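The **Sitport cell** is a single-arm robot work cell used for small-part handling and contact probing. It consists of an articulated industrial arm on a slatted aluminum bed, a varnished wooden worktop, a clamp-mounted probe fixture, a two-finger gripper and a controller with teach pendant. This article covers its arrangement, setup and upkeep. Programming is treated under *Gotitz* (the job sequencer).

## Background

The cell was assembled by Zineb Ragab as a bench for testing approach paths near delicate tools. The first version had its fixtures bolted straight to the aluminum bed. Every change of layout meant loosening slot nuts and measuring the positions again, and short parts tended to settle into the grooves. The present version places a wooden board over the bed and treats the board as the working surface.

The name comes from the room where the bed was first put together. Older job files use the name Wedside for the same hardware, and both names still appear in the backup directory. A file marked Wedside can be loaded only after its base frame has been replaced, as the origin was moved when the board was added.

## Arrangement

### Bed and board

The bed is made of aluminum extrusion. Its slots run in parallel and accept standard slot nuts. The arm is fixed to the bed and is never fixed to the board, so that the board can be lifted off without disturbing the arm.

The board is solid wood with a gloss varnish. Its working length is 1274 mm. It is held by stops underneath and must not move when pushed by hand at any corner. Wood changes size across the grain with the seasons, and the origin of the base frame is therefore taken at the end nearest the arm, where the error is smallest.

Gloss varnish reflects ceiling lights. Jobs that depend on a vision check are taught with the same lights on that will be used in production.

### Arm and cables

The arm's cables are strapped against the upper housing and left in free loops below it. The loops must be long enough for the full travel of the wrist joints and short enough to clear the fixture at the lowest taught point. A loop that passes the check with the arm still can fail it when the last joint turns, so the check is done at the ends of travel.

### Fixture

The fixture sits on a curved clamp base that rests flat on the board. A blue block on the base holds a slender metal tool at an angle. A small wooden block at the tip of the tool serves as the contact target. Targets wear and are replaced often; the tool itself is changed only when the tip fails inspection. 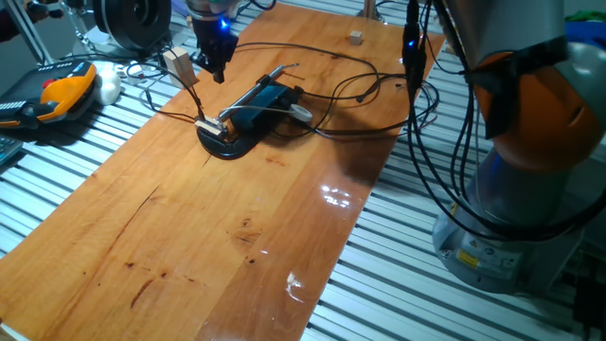 *Robot Cells and Fixtures Group -- maintained pages*

### Gripper

The gripper has two short fingers and an indicator light on its housing. It is used on wooden test blocks, and the finger opening is set in the job file. There is no mechanical stop in the jaw other than the end of its own travel. A job that calls for a wider opening than the jaw can reach will wait at that step until the sequencer times out.

A second device hangs on its own cable near the gripper. It is wired separately, and its leads are laid over the board in wide curves. Leads from the fixture are treated the same way. None of them is taped to the varnish, which lifts with the tape.

## Setup

Setup is done in the order given. Steps 1 to 4 are done with the arm disabled.

1. Lay the board on the bed and press it against the stops.
2. Wipe the board with a dry cloth. Remove grit from the slots next to it.
3. Place the clamp base at its marks and tighten it.
4. Fit the tool in the blue block. Bring the target up to the tip until it touches without bending the tool.
5. Enable the arm at reduced speed and move the gripper over the origin.
6. Touch off on three points and store the base frame.
7. Run the empty path, with no test block placed, and watch the cables through the whole cycle.
8. Place a test block and run one cycle at reduced speed.
9. Save the job and write the frame values in the cell log.

The three points in step 6 should be as far apart as the layout allows. Points taken close together give a frame that looks correct near the fixture and drifts toward the far end of the board. If the stored frame differs from the previous one by more than 0.5 mm in any direction, the board is checked for movement before the new values are accepted.

During setup the pendant lies on the bed beside the board, within reach of the operator and clear of the arm's path. It is not hung from the arm side of the bed. The emergency stop on the pendant is tested at the start of each shift, before step 5.

## Routine care

| Interval | Task |
|---|---|
| Each shift | Test emergency stop; wipe board; check target for wear |
| Weekly | Check cable strap on upper housing; check clamp base for play |
| Every 80 hours | Clean and inspect gripper fingers; check connector seating |
| Monthly | Repeat three-point touch-off; compare with log |
| Yearly | Lift board; clean slots; check bolts at arm base |

Intervals in hours refer to powered time as shown by the controller. The counter does not run while the arm is disabled, so a long setup adds little to it.

The strap on the upper housing should be tight enough that the cables do not slide under it by hand. Too much tension flattens the outer jacket, and a flattened section is moved out from under the strap at the next weekly check. Cables with exposed shielding are replaced and are not wrapped.

Finger faces are cleaned with a lint-free cloth and a small amount of alcohol. Wood dust builds up on them and lowers grip before it can be seen. The alcohol is kept off the board because it dulls the varnish.

## Faults and repair

**Block slips during lift.** The usual cause is dust on the finger faces. If cleaning does not help, the taught height is checked. A grip taken on the upper edge of a block will hold while the arm moves slowly and fail at full speed.

**Tool tip misses target.** The clamp base has moved or the tool has crept in its block. The base is checked first. Tightening the tool before checking the base hides the error and moves it into the next job.

**Intermittent loss of gripper signal.** The connector at the bed side is reseated before any cable is replaced. If the fault returns only in one part of the cycle, the cable is flexed by hand at the matching point with the arm disabled and the signal watched on the pendant.

**Frame drift along the board.** Small drift in one direction is normal over a change of season. Drift with rotation means the board has left its stops.

**Sequencer stops with code 1626.** The requested finger opening was not reached in time. The job value is compared with the jaw limit, and then the jaw is checked for trapped splinters.

## Service record

The controller showed 2519 powered hours at the inspection of 2021-05-26, carried out by Said Badawi. The clamp base was found with slight play at one side and its screw was replaced. The cable loop below the upper housing was shortened by one strap position. The touch-off afterward agreed with the log, and no change was made to the base frame.

An open item from the same inspection concerns the varnish, which is worn through at the clamp base marks. Refinishing would change the height of the surface by a small amount and would require all contact jobs to be taught again. It has been left until the next yearly lift of the board.

## Related pages

- Gotitz (job sequencer)
- Ramadan file set -- archived jobs from the bolted layout
- Wedside base frame, conversion of
- Three-point touch-off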